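Automation in Practice, handout 6
Notes to go with the open day at Clarkthorpe
Read before the seminar and bring your own visit sheet

What we were told, and what we were shown

The talk before the demonstration lasted longer than the demonstration. It promised a cell that could handle "any parcel, any position", and it gave one figure, 600 parcels an hour, on a slide with no source and no conditions. I asked whether that was a measured rate or a target. The answer was that it depended on the parcel. Write that down, as it is the most useful thing anyone said all morning.

The cell is the Dundard bench: one arm, one gripper, cameras fixed around the work surface and another at the wrist. The task on show was handling an open cardboard box with a label on it. Before you look at the pictures, go back to the list of conditions from handout 5 (surface, lighting, spacing, orientation, object type) and ask which of them a real packing line would let you choose.

The Dundard bench at Clarkthorpe, from the fixed cameras and the wrist:

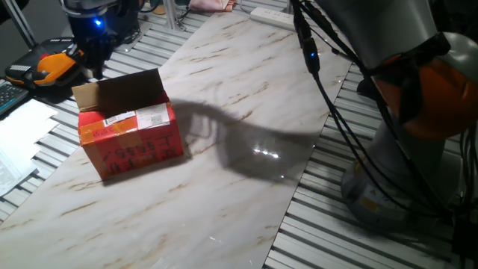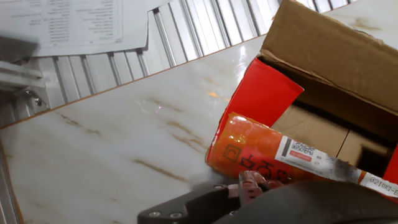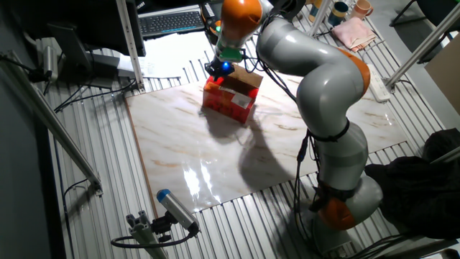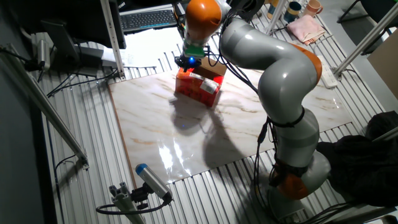

Now to the matter of evidence. A demonstration is a performance put on by people who want it to go well. I don't mean that they cheat. They choose the object, the starting position and the moment to stop, and each choice is reasonable taken alone. Put together, they leave you with very little you could use in a buying decision.

Compare the Buenaventura trial, which we covered in handout 2. There the team published 1000 attempts and listed 53 failures by cause, including the dull ones such as labels catching and flaps folding inwards. You may think a failure rate of 5.3 per cent is poor. It is still worth more to you than a clean run in front of visitors — you know what was tried, and you know what went wrong.

Terms to keep apart in your notes

Cycle time: from one start to the next start, including any waiting.
Pick time: from approach to secure hold. Often quoted as if it were cycle time.
Success: ask for the definition in writing. Lifted, moved and placed are three different claims.
Intervention: any human touch, including straightening a box between runs. Count it even when the presenter doesn't.

The Zalow software was described as "learning as it goes". I could not get a plain answer on whether it was learning during the visit or had been trained beforehand and left alone. Treat the phrase as sales talk until someone shows you a log.

For the seminar

Write one side on what would have changed your mind, in either direction. Be exact: say how many runs, with which objects, and who sets them out. "More testing" will be sent back.

Those of you in group 2 should also bring the floor plan, with the reach of the arm drawn on it. Last year's plans left no room for a person to stand and clear a jam.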